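Can it do the laundry yet?

That's the question I get from my sister every time I mention I've been to see another robot, and after a Monday spent at the Kettler workshop in Wendau I can give her a slightly better answer than usual. It's "sort of, if you're not in a hurry."

I went because Kerstin Weidemann wrote to me in June, a bit cross about something I'd said in this newsletter. I had claimed that machines would be loading dishwashers long before they could deal with a bath towel. She thought I had it upside down (plates break, towels don't!) and told me to come and look for myself. So I did, with a flask of coffee and a very open mind.

Two things surprised me. The first was how dull the tasks are. I'd pictured something grand, and it's all putting stuff in boxes, moving a ball from one spot to another, pulling a cloth straight. The second was how much of the day goes into cloth. A ball stays a ball wherever you put it down. Fabric bunches and slides and never lies the same way twice, and you and I cope with that while thinking about dinner. For a machine every wrinkle is a brand-new problem. Kerstin told me they'd logged 225 folding attempts on one kind of towel and she still wouldn't promise me the next one.

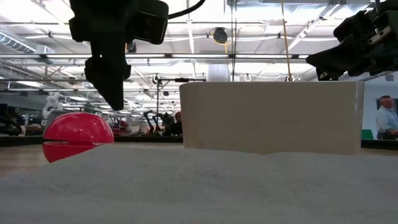 Detlef Hellwig wrote in after I mentioned the trip last time, and he isn't having any of it. He has run a packing line in Drurkow for years and says the household stuff is a distraction — give him a machine that can pick mixed parts out of a bin all night without stopping and he'll fold his own towels, thank you. He also pointed out that a good shop-floor arm already earns its keep when the parts come in the same way every time, and that the trouble starts the minute somebody tips them in sideways.

I think he's right about the money and wrong about the towels. If a machine can manage a heap of fabric, it should have an easier time with his sideways parts. Kerstin agrees with me there, though she would, wouldn't she?

As for price, I asked, and the small household unit they hope to try out in Lemberg would cost about 4000 euros if it were sold today, and it isn't. For that I'd want it to find the matching sock as well.

My sister, for the record, says she'll wait. Send me your own least favorite chore and I'll pass the list along to Kerstin before I go back.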